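The Arm That Wouldn't Let Go

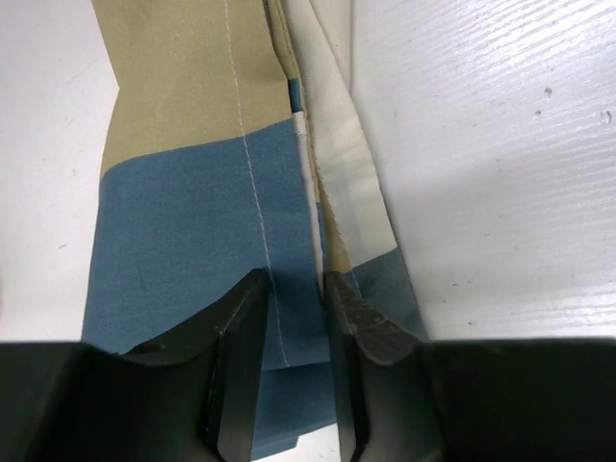 Folded cloth between the fingers of the gripper at the Jostness workshop, where scuffed fingertips are part of daily life.

Fergus Halliday has spent most of his working years around sewing machines, and he'll tell you cheerfully (and at some length, over a second cup of coffee) that cloth is the worst thing you could ever ask a robot to pick up. A metal bracket stays the shape it was when you put it down. A strip of patchwork does whatever it likes. It sags, it folds back on itself, it sheds threads, and two layers that look like one from above will slide apart the moment you lift them.

So when Jostness, the small quilting firm he runs with Sheena Shearer, brought in a robot arm to move folded strips from the cutting table to the stitching line, everybody expected trouble with dropped cloth. And there was plenty of that, all through the first weeks! What they got in April was a different sort of trouble altogether.

It happened on cycle 3295. The arm came down on a strip, closed its fingers, lifted, swung across to the stitching line and then simply didn't open. Rasa Baranauskienė was standing at the far side with her hand already on the free end of the fabric, as she'd done all morning, waiting for it to come loose. The arm took it for a finished handover and started back to the table, and the cloth went with it, and for a moment so did Rasa.

She let go, thank goodness. She had a sore wrist and a friction burn across two fingers, and she was back at work the next day, a bit cross about the strip, which had torn along a seam she'd sewn herself.

"I wasn't scared until I sat down," she told me. "Then I thought about my sleeve."

Keir Dunbar, who looks after the machinery, went through the log that evening. The program sent the order to open and then waited a fixed time before moving off. It never checked that the fingers had parted. A loose thread had worked its way into the slide of the gripper and wound itself tight, and on that cycle it was enough to jam things shut. When he opened up the housing he pulled out a wad of lint and thread that he still keeps in a jam jar on the windowsill. Looking further back, he found 51 cycles where the fingers had been slow to open, all of them within the time allowed, so no warning ever came up.

The firm stopped the arm for nearly 2 weeks. It now has to confirm that its fingers are open before it travels, and if they aren't, it stays where it is and sounds a buzzer that Sheena describes as "like a goose in a bucket." The slide gets cleaned at lunch and again at closing. And there's a tray at the stitching line now, so the arm puts the strip down and backs away before a person reaches in, which costs a few seconds each time and which Fergus grumbled over for a day or so before coming around.

Niall Menzies, a retired safety inspector who stopped by to look over the changes, was pleased with the tray most of all. He'd have liked it there from the start, and he said so, kindly enough, to everyone in the building.

Rasa has gone back to the same spot on the line. She wears her sleeves rolled to the elbow these days, and she's mended the torn strip, which she plans to put in a quilt for her sister.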